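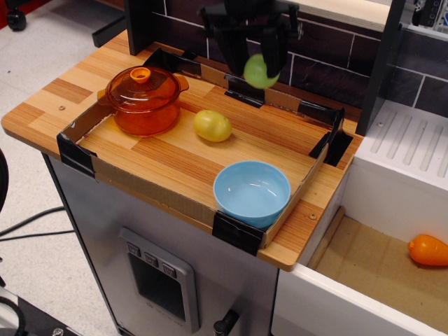 **Ramdale, 7/10/22**

**Topic: Play kitchen in the Trilari room, arrangement of the worktop**

**trilari_room_lead** wrote:

Colleagues are invited to comment on the arrangement of the play kitchen before the room plan is adopted. The proposal is to keep a shallow cardboard tray taped to the worktop, holding the lidded pot, the blue bowl and the pretend fruit. The carrot would be stored in the drawer beside the worktop, which has been given a cardboard base. The room is used by groups of six.

**avham_resources** replied:

Avham supports the tray in principle. Our concern is the tape. Black tape at the corners is conspicuous, and children of this age will pick at it. We would prefer a removable mat, which can be washed.

> We would prefer a removable mat, which can be washed.

**trilari_room_lead** replied:

A mat was tried in March and withdrawn after two sessions. It travelled with whatever was pulled across it.
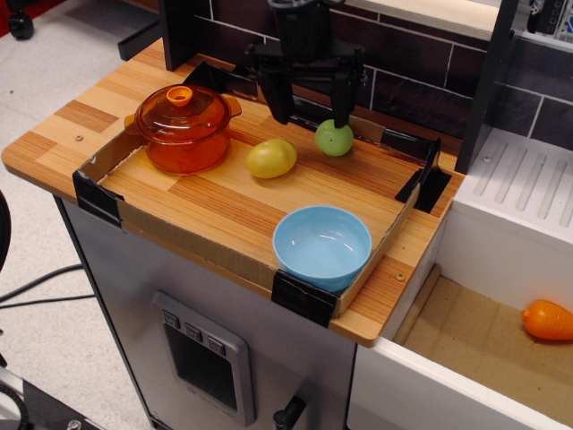 ### Contents of the tray

**morin_early_years** replied:

Morin would ask that the number of items be kept low. Our own kitchen had 21 pieces of pretend food and very little cooking took place in it. A pot, a bowl and a small amount of fruit are sufficient for a first session.

**avham_resources** replied:

We cannot agree. A child who wishes to lay a table for others needs plates, and there are none in the proposal. The catalogue allowance for the room is more than 500 and it has not been spent.
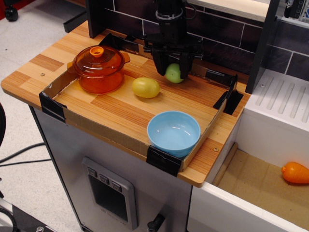 **ramdale_setting** replied:

Storage deserves as much attention as quantity. At Ramdale, plates are kept in a separate box and brought out on request, which may satisfy both previous contributors. We would also place the pot on the left and the bowl towards the front right, as has been done with the amber pot and blue bowl, so that the middle of the tray remains within easy reach. The lid should stay on the pot at the end of each session, or it will be lost.

**morin_early_years** replied:

The separate box is acceptable to Morin. We would add that the carrot should be moved to the tray. Food placed in a drawer is forgotten, and staff then order replacements.

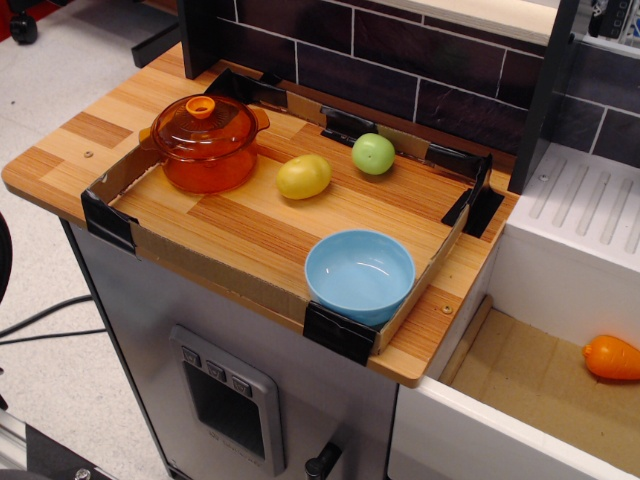 **trilari_room_lead** replied:

The carrot will remain in the drawer for the present. Fetching an item and returning it is part of the activity, and the drawer would otherwise have no purpose. The plates will be boxed as Ramdale suggests.

**avham_resources** replied:

Avham withdraws its request regarding plates but maintains its objection to the tape. Please record this in the room plan.

**trilari_room_lead** replied:

Recorded. Any further comments on the tape should be posted in the maintenance section.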